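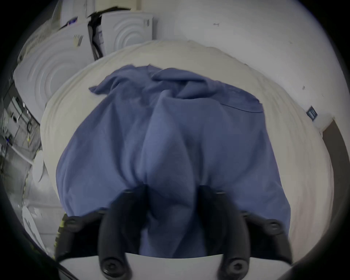

Noma Stacking Kit for Washer and Dryer

Home > Laundry Room > Stacking & Storage

Item no. 2937
In stock, ships from our Pisov warehouse

I sold these kits for a good while before I put one in at my own place, and I wish I'd done it sooner. My laundry used to happen in a hallway closet with the washer on the left, the dryer on the right, and absolutely nowhere to put down an armful of clothes. (I folded on top of the dryer. Everything slid off the back. You know how it goes.) Once the dryer went up on top I got a whole patch of floor back, and I can finally dump out a big heap of sheets and shirts and sort through it without blocking the door.

The Noma is a steel frame that sits between the two machines, with a ratchet strap that goes around both of them. There's a lip on all four sides so the upper machine can't creep forward during a long cycle, and rubber pads in the corners that take up most of the buzz. I've tried cheaper kits that are just four plastic corners and some tape, and I took those out of the shop because I didn't like how they felt when I leaned on the dryer door.

What you get

Steel frame in two halves, white powder coat
Corner pads, already glued in place
Ratchet strap with a cover so it doesn't scratch the sides
Bag of screws and the hex key
Printed instructions (large type, thank goodness)

Will it fit?

Most full-depth front loaders are fine. The frame slides open and closes down to match your washer, and you lock it with the screws once it's where you want it. Measure the top of your washer, side to side and front to back, and then measure the bottom of the dryer too. People forget the dryer! If the dryer is deeper than the washer, please write to me before you order. A little overhang at the back is usually okay, but I'd like to hear the measurements first.

It won't work with a top loader, for obvious reasons. It also isn't meant for compact machines, and for those I'd send you to the Vindex slim kit, which is narrower and doesn't use the strap.

The frame weighs 9 pounds and it's rated for an upper machine of up to 232 pounds, so a heat pump dryer is no problem. Always put the dryer on top, never the washer, even if the washer is the lighter one.

Putting it in

Get a second person. I mean it, I don't care how strong you are. The frame itself took me 32 minutes, including the part where I had one half upside down, and then lifting the dryer was over in a moment once I had help.

Level the washer first. Push down on each corner and if it rocks, fix the feet before you do anything else, and then check it again with the frame on. Leave a gap at the back for the hoses and the vent, and tighten the strap by hand until it's snug. Don't go crazy with the ratchet or you'll bow the side panels.

Run a short spin with a few towels in and stand there and watch. A bit of hum is normal. If it walks or knocks, it's the feet nearly every time.

The pull-out shelf version

Noma also makes this kit with a shelf that slides out between the machines, and that's the one I ended up with. I love it for setting down a basket, or for that one sweatshirt you fish out of the pile to check whether it goes in with the rest. It adds a little height, so if your dryer controls are along the top and you're on the short side (hello), hold a tape measure up to the wall and see where the buttons will land. The shelf is for clothes and light baskets. Please don't stand on it or lean your weight on it.

Goes well with

Reuter anti-vibration feet. Worth it on a wood floor, and I'd skip them on concrete.
Reuter longer drain hose, if your outlet is off to one side.
Vindex wall hooks, for bags of delicates and whatever needs to hang.

Care

Wipe the frame with a damp cloth when you clean out the lint filter. Check the strap every few months and give it another click if it's gone slack. If a corner pad comes loose, a dab of contact glue holds it, or drop me a line and I'll mail you a new set.

Returns

Unused kits can come back within a month, in the box. If you've opened the bag of screws that's fine, just make sure they're all in there. Shelf version and plain version have different boxes, so please check the label before you send one back.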